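# Zeitversatz zwischen Greiferöffnung und Kamerabild beim Abspielen von Demonstrationen

**Kategorie:** Software / Datenverarbeitung
**Status:** beantwortet

## Frage

Ich schreibe gerade die Vorverarbeitung für Demonstrationen mit Handgreifern. Das Kamerabild kommt mit 60 Hz, die Öffnungsweite wird zusätzlich aus dem Bild geschätzt (Farbsegmentierung der beiden blauen Fingerpads, danach Abstand der Schwerpunkte). Die Pose kommt aus einem eigenen Prozess. Alles landet über den Logger Kenden in einer Datei.

Beim Abspielen in Jimusach schließt der simulierte Greifer zu spät. In einer Episode mit 1343 Bildern beträgt der Versatz am Anfang fast nichts, am Ende sind es 7 Bilder. Außerdem springt die geschätzte Öffnungsweite manchmal für ein einzelnes Bild auf einen unsinnigen Wert.
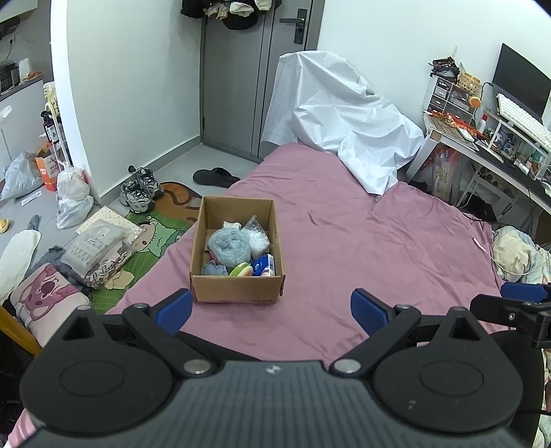
*Kamerabild des einen Greifers, Backen offen, rechts ragt der zweite ins Bild.*

Die Sprünge treten vor allem auf, wenn der zweite Greifer mit im Bild ist. Einen festen Offset habe ich schon probiert, dann stimmt das Ende und der Anfang ist falsch. Konfiguration:

```
video_rate: 60
pose_source: cumine
stamp: on_write
pad_detect: hsv
resample: nearest
```

Woran kann das liegen, und sollte ich das beim Aufzeichnen oder erst hinterher beheben?

## Antworten

### Antwort von Laurențiu Matei (akzeptiert)

Das sind zwei getrennte Fehler.

**1. Versatz.** Wenn er mit der Zeit wächst, ist es kein Offset. `stamp: on_write` vergibt den Zeitstempel beim Schreiben auf die Platte. Läuft der Puffer voll, wandern die Stempel nach hinten. Stell auf den Stempel der Quelle um:

```
stamp: on_capture
clock: monotonic
resample: linear
```

Beide Prozesse müssen dieselbe Uhr verwenden. Cumine nimmt in der Voreinstellung die Systemzeit, das muss man dort eigens umschalten. Die Rotation der Pose bitte mit Slerp interpolieren, `linear` gilt nur für Position und Öffnungsweite.

Alte Dateien lassen sich meistens retten, sofern die Bildnummern lückenlos sind: Zeit aus Bildnummer / 60 neu berechnen und den Anfang an einem eindeutigen Schließvorgang ausrichten. Bei Lücken geht das nicht. Dann neu aufnehmen.

**2. Sprünge.** In deinem Bild ist am rechten Rand ein weiteres blaues Pad zu sehen, und im Karton liegt blaugrauer Plüsch. Eine reine Farbschwelle hat damit je nach Licht mehr als zwei Kandidaten. Die Kamera sitzt fest am Greifer, also bewegen sich die eigenen Pads im Bild immer auf derselben Bahn. Leg zwei Suchbereiche fest, links und rechts, und verwirf alles außerhalb. Kommt der andere Greifer trotzdem in den rechten Bereich, hilft eine Begrenzung der Änderung pro Bild. Bei einem verworfenen Wert den letzten gültigen halten und das Bild markieren.

### Antwort von Murray Fairweather

Zur Ergänzung: Bei uns war der Puffer auf 1000 Einträge eingestellt. Größer stellen hat den Effekt nur verschoben. Prüf mit `kenden stats --gaps`, ob Bilder fehlen, bevor du die Zeiten neu berechnest.

Ich würde die Rohdaten unverändert lassen und die Korrektur als eigenen Schritt führen. Wir machen das in Dunstan, ein Skript reicht aber auch.

### Antwort von gast_rw

Medianfilter über die Öffnungsweite und fertig. Hat bei mir immer gereicht.

> **Kommentar von Laurențiu Matei:** Gegen einzelne Ausreißer ja. Am Versatz ändert das nichts, und ein breites Fenster verschmiert den Moment des Zugreifens.

> **Kommentar des Fragestellers:** Cumine lief tatsächlich auf Systemzeit. Mit `on_capture` und gemeinsamer Uhr ist der Versatz in neuen Aufnahmen weg. Die Suchbereiche baue ich noch ein.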